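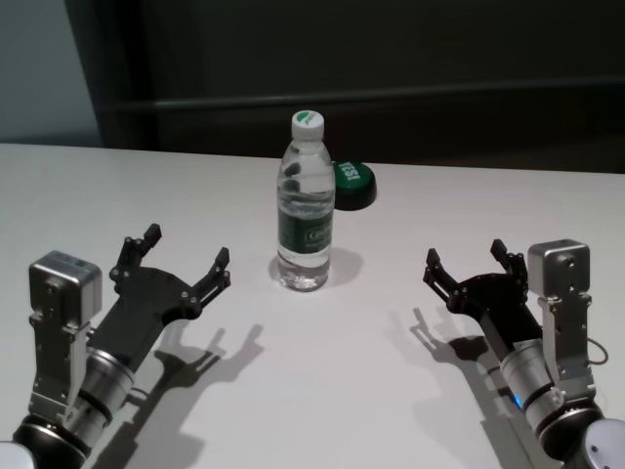 Water bottles, stuck caps and other small kitchen arguments

Last updated 19/05/2021

Every few months another list of bottle tricks makes the rounds, and every few months I try them at my own sink with my own bottles. Most don't hold up. A few do, and those are worth writing down. What follows is for the ordinary clear plastic bottle with a screw cap, the kind you buy full and keep longer than you meant to, with a section on sturdier refillable ones near the end.

Opening a cap that won't budge

The popular advice is to run the cap under hot water. On a glass jar with a metal lid, fine, the metal expands and you get a little help. On a plastic cap over a plastic neck I have never felt any difference, and you end up with wet hands, which makes the whole thing worse.

What works is grip and where you put your other hand. Hold the bottle high, up at the shoulder. Thin plastic folds in the middle if you squeeze it there, and when the cap finally gives you get water down your sleeve. A lot of bottles have ridges near the top and again near the base, and the upper set is a decent place for your fingers. Dry the cap, wrap a wide rubber band around it, and turn. A silicone jar grip does the same job. I bought a Sella grip pad and it's perfectly good. The rubber band off a bunch of broccoli is just as good and came with broccoli.

Knocking the cap on the counter edge does nothing except dent the counter.

If you have sore wrists, leave the bottle standing on a damp dishcloth so it can't spin, hold the shoulder with one hand and turn with the other. Don't lift it until it's open.

Pouring without the glug

You'll read that you should swirl the bottle to make a little whirlpool and it will empty in half the time. It does empty faster. It also sprays, and I can't think of many occasions when I needed a bottle emptied at speed. For filling an iron or a coffee maker, tilt it slowly and stop before the neck is completely full of water. Air gets in over the top and the pour stays smooth.

Getting the label off

Look at how the label is attached before you start. If it's a plastic wrap glued along one seam, find the seam, lift a corner with a fingernail and pull slowly toward the side. It comes away with a strip of glue left behind. If it's paper, soak it in warm dish water for 20 minutes and rub it with your thumb.

For the glue, cooking oil on a paper towel, left for a few minutes, then dish soap. I've seen peanut butter recommended. It works because it has oil in it, and then you have peanut butter to clean up. Uvska label remover spray works too, though it smells strongly and I wouldn't use it on anything I planned to drink from. Skip steel wool altogether. Scratched plastic looks dirty forever.

Should you refill them?

People get heated over this one. My view, for what it's worth: I'll refill a bought bottle with tap water for a day, two at most, then it goes in the recycling. The narrow neck won't take a brush, and there are all those ridges inside where a bottle shaker can't really scrub. Rice and vinegar shaken around inside does knock off visible film. Whether it gets the bottle clean is another question, and a clear bottle can look spotless and still smell like a pond when you put your nose to it. Trust your nose and throw it out.

Don't put thin bottles in the dishwasher. Mine came out the shape of a boot.

Freezing

Leave room. A bottle around two-thirds full can go in the freezer standing up with the cap barely on, and you tighten it once it's solid. Fill it to the top and it bulges at the bottom and won't stand again. As an ice pack for a cooler, it does as well as the gel packs, and when it melts you have something to rinse your hands with. It will sweat, so put it in a sock or wrap it in a towel if there's bread in there.

Telling bottles apart

White caps all look alike by the second hour of any cookout. Permanent marker on the cap rubs off faster than you'd expect, particularly if there's sunscreen involved. A bit of colored electrical tape around the neck lasts. The Ticona snap-on tags are cute, and we lost half of ours in one summer.

Rings on the table

A cold bottle on a white tabletop leaves a puddle more than a ring, and on laminate you just wipe it. On painted wood, wipe it sooner. The mayonnaise trick for white marks on varnished wood has worked for me on one small table, left overnight, and failed on another. I'd try it on a corner first and keep my hopes low.

The sturdier kind

I held out until October and then bought a Hultard steel one. It's heavy and it dings. The box says it stays cold up to 20 hours, and I have no idea, as I've always drunk it by lunch. The wide mouth takes an ordinary bottle brush and that alone was worth the money.

Two things about the lids. Pull the rubber ring out of the cap once a week with the handle of a teaspoon and wash it separately, paying attention to the groove it sits in. And store the bottle with the lid off. A closed bottle in a cupboard keeps whatever dampness you left in it, and baking soda only covers that for a day or so before it comes back.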